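Papers > Food Retail > Perura Working Series > Section 3

Print | E-mail this page

3. Storage position and cork condition

Tennant and Bjarnason surveyed 143 households in Urport and Matubbar that kept wine at home for more than a year. Of these, 106 stored at least part of it upright, usually on a kitchen or hallway floor. Few owned a rack. Most said they stood bottles up to save space – the state of the cork was rarely mentioned.

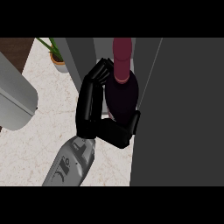 Figure 2. Dark wine bottle standing upright on a floor (computer rendering).

We opened 292 bottles from the same homes in April. Corks were graded by one person who did not know how each bottle had been kept. A cork was marked as dry if it crumbled or broke when pulled. Bottles with screw caps were left out, as were 20 bottles with no known purchase date. Results by storage position are given in Section 4.

Print | E-mail this page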